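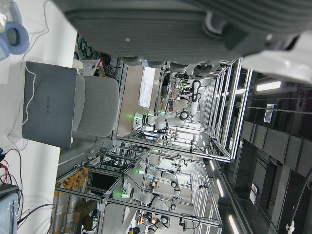

Search this site... Go

Bench and Bin Questions, Answered by Rosalinda

I look after the shared tables at Trellbridge, and I get the same questions from every new group that comes in, so I've finally typed up my answers. If yours isn't covered, come find me or ask Shireen Ndlovu (she's usually quicker at email than I am).

Where do I put my laptop?

On the white tables is fine! Keep it closed when you're away from it and run the charger along the back edge if it will reach. Please don't stack laptops. I once found 4 of them in a pile and the bottom one was mine.

What about my headphones?

Same table, next to your laptop. I only ask that you coil the cord. Thin white cables are the worst offenders in the whole building, they all look alike and they all end up in one big nest by the end of the day. A scrap of colored tape near the plug saves a lot of arguing.

Can I leave wires attached to something overnight?

If it's powered off and there's a note with your name on it, yes. Red and black leads hanging off a box with no note will get unplugged by me or by Rogelio Samonte, and Rogelio doesn't coil them nicely.

Which bin do the gray parts go in?

A blue one. We bought 30 of them in July and they've been great – bright enough to spot from the door and easy to wipe out. Cubes, blocks and trays can all share a bin. I gave up on separating them by shape ages ago, it took longer than hunting for the piece you wanted.

How full is too full?

If something is leaning or poking out over the rim, I'd call that full, even if there's air underneath. Big blocks are the trouble. They go in at a tilt, then the small cubes end up perched at the corners. Try laying the big block flat first, then the tray, then the little stuff on top. Angelica Layug swears by doing it the other way around and her bins always look better than mine, so do what you like. 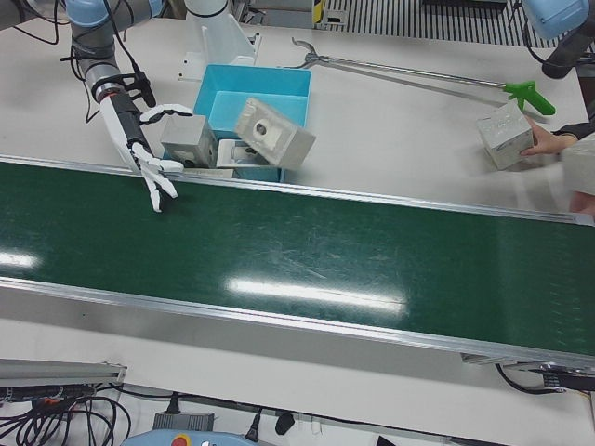

Three gray parts in a blue bin, reacher lying on the same table.

Can the bin sit right up against the green conveyor?

It can sit close, sure. I like to leave a finger's width between the bin and the metal rim so I can lift it without scraping. Please don't park anything on the belt itself, coffee included.

What's the grabber with the green handle for?

Picking up whatever rolled under the table! It's the ordinary kind you squeeze with a trigger, and I love it more than is reasonable. Deirdre Mac Suibhne brought the first one over from the Fulton building and now everybody wants one. It'll take a small cube without fuss. I wouldn't use it on the big blocks, they twist in the jaws and then you're back on your knees anyway.

Where does it live?

On the hook by room 708. It mostly lives wherever the last person put it down, which I'm trying to change. If you have to leave it on a table, lay it flat with the handle toward you and keep the shaft on the tabletop so people don't catch a sleeve on it.

Do you label the parts?

We tried. Aquino sent us a roll of 2000 tiny stickers and they peeled off in a week. I still have most of the roll if anybody wants it for jam jars.

Can I take a spare bin home?

No. (Okay, ask me in person.)

Last updated November 10, 2018

4 comments | 30 shares

Get the Trellbridge newsletter in your inbox. Enter your email address. Subscribe. No thanks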